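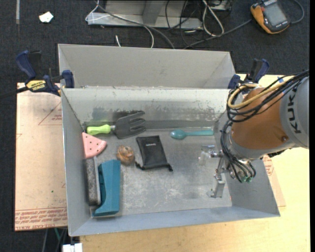
A lime-green hand fork against the far wall of a scuffed metal bin.

Signal on the ridge

Trelevine had one bar, on a good day, if you stood by the church. Then in May the mast went up. Starnitz built it, 461 feet above the valley floor, solar panels and a battery shed. Over 200 homes now on it.

Natalia Meléndez runs the clinic. Video calls at last. "Before, I drove 10 miles to send an X-ray," she says. Slow in storms, mind you - the link to Vevetti drops when the cloud sits low. Engineers are lookng at a second dish.

Cost is the sore point. Sunita Dhillon at the feed store pays less then she did for satellite. Her neighbors pay more. New rates due 8th August.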